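**Ticket 840: white frosting on varnished minis, Napoleonic batch**
Opened by: Maëlle Beaudoin
Status: open (workaround found, see bottom)
Severity: crying

French line battalion, 28mm metals, painted over the winter. Went to seal them last night, Fleven matt through the airbrush. Looked fine wet. Came back after supper and the whole front rank has white haze in the folds. Worst on the dark blue coats and black shakos. White crossbelts you can't tell obviously.

Same bottle as the Austrians in May, no trouble with those.

Kit:

- Fleven matt varnish, bottle about half gone
- Britach gray primer, rattle can
- Sundard compressor, the small one with the tank
- brush painted, washes over the top, no oils

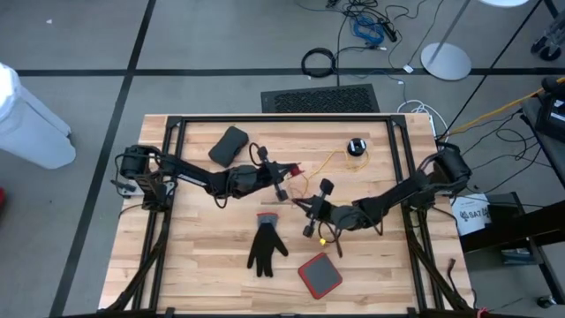
Bases were already textured and flocked when I sprayed. Shouldn't matter but putting it down in case. Flock has gone pale too, looks like frost on a lawn. Would be nice if they were in Russia. They're meant to be in Spain.

### Tried so far

1. Left overnight to see if it cleared. No change.
2. Hairdryer on low, one drummer. Nothing. Bent his drumstick.
3. Second thin coat of matt over the haze. WORSE. do not do this.
4. Checked the primer. Stripped a spare from the same can, bare primer then varnish, no wash. Came out clean. So probably not the Britach.

Then turned pressure down and sprayed an old plastic test horse. Less haze but still there in the mane. Garage was cold both nights, and it had rained. Airbrush stripped and cleaned in between, needle ok, bit of dried gunk behind the nozzle, got it out.

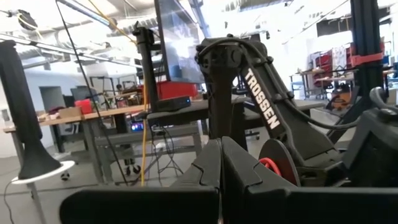
### Reply from the Villanueva club forum

Posted it there, pasting the useful bits so I don't lose them.

> Did you shake it? Matting agent sinks to the bottom of the bottle. If you poured off the top for the first half of its life, everything left is mostly matting agent. Stir it, don't just shake, there's usually a lump stuck down there.

> Gloss coat over the frosting first. Gloss fills in the white. Let it dry properly then go back to matt, thin.

> Cold garage. Bring them indoors.

Put a cocktail stick in the bottle. Yes, lump. Big chewy white lump. Had been shaking it for maybe two seconds before each go, my fault. 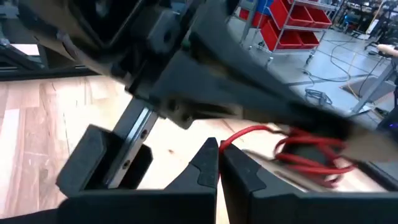

*Last edited: Jan 16, 2018*

### Test with gloss

Picked 6 of the worst figures, incl. the eagle bearer because if he can't be saved I'm repainting him anyway.

- brushed on gloss, indoors, kitchen table
- haze vanished while wet (it always does, so not counting that)
- dry: still gone on 4. Two still cloudy under the arms where the wash had pooled
- second brush of gloss just in the armpits, one of those now fine

Remaining one has a grain to it you can feel with a fingernail. Think that's actual powder set in the varnish and no coat is going to hide it. Will glaze over with thin dark blue and stick him in the back rank.

Colors came back a bit richer then before. The reds on the cuffs especially. Almost tempted to leave the lot shiny like old toy soldiers, but the rest of the brigade is flat and they'd look daft next to it. 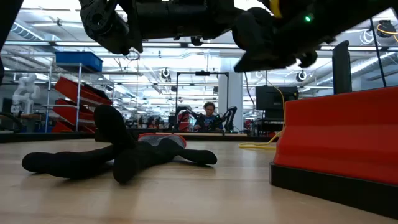 *Black plush doll on the tabletop, robot arm overhead.*

### Still to do

- new bottle of matt, not using the old one on anything I like. Scenery maybe
- matt coat over the glossed figures, indoors, low pressure, one figure first and WAIT A DAY
- rest of front rank through gloss
- flock: drybrush it green again or pull it off? undecided. Static grass tufts might cover the worst
- fix drummer

Question for anyone reading: is brush-on gloss under airbrushed matt going to give trouble on the bayonets? Paint's already thin there and I've had it flake with another brand. Can mask them but it's a lot of bayonets.

Leaving ticket open till the matt coat has gone on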